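Pusard bench rules

Applies to all two-arm recordings made at the Lotville bench. Maintainer: Nkechi Bassey.

Each episode uses one object and one bowl. Clear everything else off the cloth before enabling the arms. The idle arm stays on its own side, gripper open.

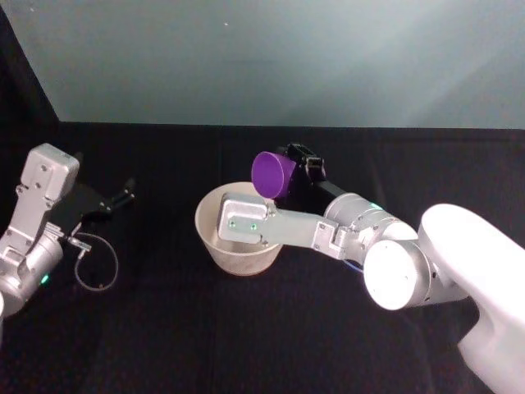 Speed is capped at 200 mm/s. Keep 400 mm clear of both arms while they are live — hands included. Episodes with a stop event go in rejected/, unedited. Report rule changes to Ese Ekpo.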